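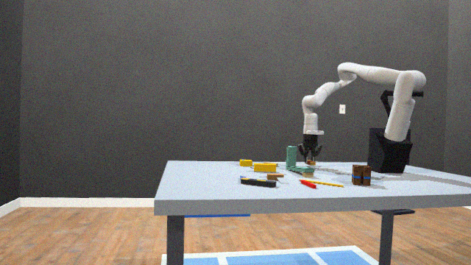 Blocks on a white table, rendered.

About Bimusau

We're a small newsroom covering security and public safety in Rermont — the harbor patrols, the stadium plans, the court fights over who gets searched and where. We started in June with seven reporters and one borrowed desk, and now there are 14 of us! We read every page of the police budget (all 3513 lines of it) and love doing it. Come say hi at our office on Bautista Street.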